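Sarantis Small Items Tray, Yellow
Flitov Home Storage – Trays and Desk Organisers

Product code: 477
Colour: yellow
Shape: rectangular, open top
Length: 300 mm
Warranty: 2 years
Status: in stock, Wurnow warehouse

Overview

The Sarantis tray is a shallow open organiser for keys, fobs, watches, coins and other small household articles. It is intended for a hall table, desk or bedside surface. The tray is supplied as a single moulded piece with no dividers, lid or fixings, and requires no assembly.

The colour runs through the full thickness of the material. Light scratching from keys will mark the surface but will not expose a different colour underneath. A matching grey is listed separately under the Stenura range – the two share the same footprint and may be placed side by side.
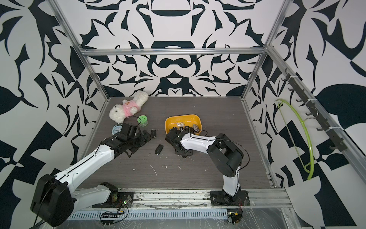 Capacity depends on what is stored and whether the contents need to be seen at a glance. For car keys we recommend a single layer, with fobs laid flat and not stacked. A white-and-grey fob near the centre and a dark one toward the right end can be told apart without picking either up, and the yellow gives reasonable contrast with both. Larger articles such as a bedside clock are better kept on the table next to the tray. Where several black fobs are in use in one household, a tag or coloured ring is advised.

Placement

Use on a flat, level surface. The base is plain and has no feet. On polished timber or glass the tray may slide when knocked, and self-adhesive pads (not supplied) can be fitted at the corners. Allow the surface to dry fully before applying pads.

The tray is not designed for wall mounting. Do not drill the base or end walls.

Not suitable for use in ovens, microwaves or dishwashers. Keep clear of heaters and do not leave on a vehicle dashboard in direct sun. Prolonged exposure to temperatures above those of a normal living area may cause the long sides to bow.

Cleaning

Wipe with a damp cloth and mild dishwashing liquid. Rinse and dry. Avoid methylated spirits, acetone and abrasive creams. Ink and dye transfer from leather key tags should be wiped off promptly, as older marks may be permanent.

Ordering

Sold individually or in cartons of 7. Cartons are not split across colours. Orders leave Wurnow on the next working day, subject to stock. Trays damaged in transit will be replaced on return of the original packaging.

The previous version with the rolled rim was discontinued in January. Remaining stock is sold under the old code and does not nest with the current tray.

Page revised March 19, 2004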